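Week 3: Where Records Live
Notes for the evening group, Olcombe

Welcome back, everyone! Last time we talked about parish ledgers and who got to write in them. Tonight we move on to storage, and I promise it's livelier than it sounds.

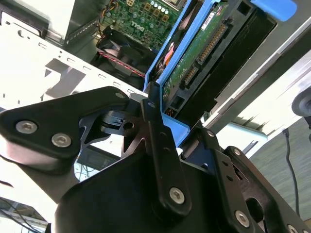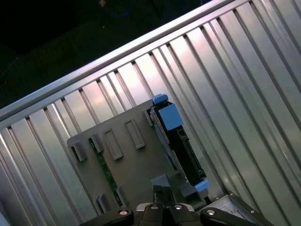
Computer hardware, first picture: a hard drive carrier in a Dell chassis.

An archive is always a place as well as a collection - somebody has to pay for the roof. The Panasiuk family kept 691 letters in a flour chest, and when Hwa-young Ham came to list them she found the chest's own order told her more than the dates did, so she left it alone.

For next time, please read Matvii Marchuk's chapter on the Gorkby mill (start at page 130, and do skip the tables if you're tired) and bring one old paper from home.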